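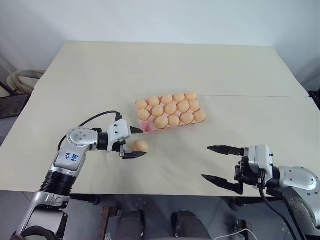

Chapter 11
Storage, Stock and Waste in the Small Kitchen

Food bought for a kitchen is money held in another form. Until it is cooked and sold, it takes up space, loses quality and must be accounted for. This chapter deals with the period between delivery and use, when most avoidable losses occur.

The chapter begins with the receiving of goods. Eggs, milk and fresh produce are checked against the order before the delivery note is signed, and cracked or damaged items are recorded at once. The second section covers rotation, under which older stock is moved forward and new stock is placed behind it. The third section explains how to set a reorder level for each item.

A case study follows the dining hall at Mostyn, which serves 300 lunches a day from a storeroom with 44 shelves. Its manager, Clementina Marinho, replaced a weekly order with two smaller ones in May. Her stock sheets are reprinted on page 130 and are needed for the exercises.

Key terms
Par level
Rotation
Shelf life
Shrinkage
Unit cost

Before reading
List the perishable foods in a kitchen you know well. Note where each is kept and who decides when it is thrown away.

11.1 Receiving Goods

A delivery should be met by a member of staff who has the original order in hand.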